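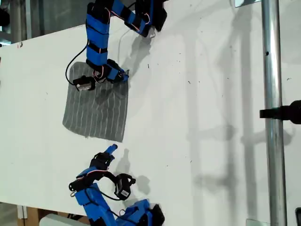 A cloth that is folded crooked takes up the same shelf space as a towel, one customer told Vasley in May, and asked why the supplier could not specify the fold as closely as it specifies the wash.

VASLEY ISSUES FOLDING SPECIFICATION FOR KEMUS STRIPED CLOTHS

TVEIT – Vasley, the supplier of reusable kitchen and table cloths, has issued a written folding specification for its Kemus line. The specification covers laying out, folding, stacking and shelf storage. It applies to all Kemus cloths processed at the company's Enovon finishing plant and is available to customers that launder their own stock.

Kemus cloths are gray with thin white stripes. Until now they have been delivered folded to whatever pattern the finishing line was using for other goods. Customers received stacks of differing height and footprint, and in some deliveries the stripes ran lengthwise on one cloth and crosswise on the next. The new specification fixes a single fold for the line.

Laying out

Each cloth is placed on a smooth, light-colored table with the stripes running away from the operator. A light surface is specified so that the edge of a gray cloth can be followed by eye. The top edge is set first and held while the cloth is drawn down and released. The bottom edge is then checked. A slight wave in the bottom edge is accepted at this stage and is worked out by smoothing along the stripes. Smoothing across the stripes is not permitted, as it moves the cloth out of square.

The cloth must lie in a single layer before folding begins. Corners that have turned under are opened by hand. A cloth that will not lie flat after two passes is returned to the press.

Folding

The specification calls for 2 folds. The first brings the bottom edge up to the top edge, with the stripes on the upper layer laid over those on the lower layer. The second brings one side across to the other, parallel to the stripes. The resulting packet has one closed corner, and that corner faces outward on the shelf.

The stripes serve as the alignment guide for both folds. No template or folding board is required. Operators are instructed to correct any visible angle between the upper and lower stripes before making the second fold, as an error left in the first fold cannot be removed later without opening the cloth.

Kemus cloths are slightly longer along the stripes than across them. The order of the folds is therefore fixed, and reversing it is treated as a finishing fault.

Stacking and packing

Folded cloths are stacked with all closed corners on the same side. Alternating the corners produces a more level stack but makes it harder to pull a single cloth, and customers who tried both arrangements asked for the first. Stacks are banded once, across the middle, and packed upright. Cartons contain 1,000 cloths.

Cloths with pulled threads, holes or permanent staining are removed at the laying-out step and are not folded. They are recorded against the customer's account in the usual way.

Trial results

The fold was tried at the Enovon plant and at customer sites before release. A total of 2,039 cloths were inspected after delivery. Of these, 127 were found to be outside the specification. The most common fault was stripe misalignment in the first fold, followed by a closed corner facing the wrong way. Faults caused by the banding were recorded separately and led to a change in band position from the end of the stack to the middle.

The trial did not measure folding speed. Vasley makes no claim that the new fold is faster than previous patterns.

Storage at customer sites

Shelves should be deep enough to take the folded packet without the rear edge bending. Wire shelving may be used with a liner. Stacks should not be compressed to fit a lower shelf, and opened bands should be discarded and not retied. Where drawers are used, the cloths may be filed on edge with the closed corner up.

Cloths intended for use as tray or table liners should be unfolded and left flat for a short time before use if a crease-free surface is needed. Pressing a second time is not necessary for kitchen use.

Availability

The specification takes effect with the next scheduled delivery. Stock already on customer shelves does not need to be refolded. Mixed stacks will occur during the changeover, and Vasley advises using the older cloths first.

Customers with their own laundry may request the printed sheet for display above the folding table. It is supplied in one size and may be copied for internal use. Prices, wash instructions and replacement terms for the Kemus line are unchanged.

Requests for the sheet should be sent to the Vasley customer desk in Tveit, marked Kemus folding.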